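Arm going in at our packing bench, what happens to the people on it?
Posted in Workplace & Shop Floor

Fatima Masilela
Hi all, quick one, on break. Small parts shop, we sort and kit blocks and spacers for Lilari, 66 of us over two shifts. Monday, April 15, 2024 they told us a robot arm is taking over the picking at bench 4. Bin to tray. Nothing said on hours. My lead says "no one is losing anything" but also can't say who's on that bench come summer. I've done hand picking six years, wrists are shot, so part of me is glad. Other part wants to know what I'm meant to be doing all day. Anyone been thru this? What changed, and what should I ask before its up and running?

Benjie Magbanua
ask for more money lol. seriously tho they did it at my cousins place and everyone got moved to shipping. same pay, worse knees

Kerstin Blomqvist
Went through it at the Inwood plant, kitting line, arm started in March last year. Long answer, typing between loads.

Job doesn't vanish, it gets chopped up. I used to pick maybe 2,000 pieces a shift. Now I fill bins, clear jams, check trays, and get called over when the arm stops. Which is a lot the first weeks. Less lifting, more standing and waiting, and the waiting wore me out more than I expected. Also lonelier. We were four on that bench and we talked. Now it's me and the thing.

Pay stayed the same until we pushed. They wrote "operator" on the schedule but kept us on the picker rate for months. Get the title and the rate on paper together.

Stuff to ask, in the order I'd ask it:

Who can stop it. Everybody at the bench should be able to, and no write-up for doing it.

Who gets trained. Ours went to two guys on days, nights got a printout. Nights had all the trouble.

What counts as your number. If the arm jams and the tray count drops, is that on you? Ours was, until Crescencio Villalobos (our steward) got it changed.

What the bench looks like day to day. Ask to go stand at one for an hour before yours is live. Blocks lying every which way in a gray bin, cables looped over the arm and down by the gripper, a clamp on the rim of the bin. You want to know where your hands go, how you swap a bin, who is allowed to touch the cables. 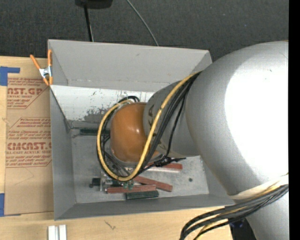
What happens when it's down. Do you go back to hand picking at the old rate per hour? We did, cold, after weeks of not doing it, and two people strained somthing.

Where the other people go. Names, not "redeployed". Get it before the first live shift, they stop answering after.

Wrists: mine are better. I'll give it that.

Fatima Masilela
This is so helpful Kerstin, thank you. Hadn't thought about the count thing at all. Printing this for the meeting. Benjie, thanks I guess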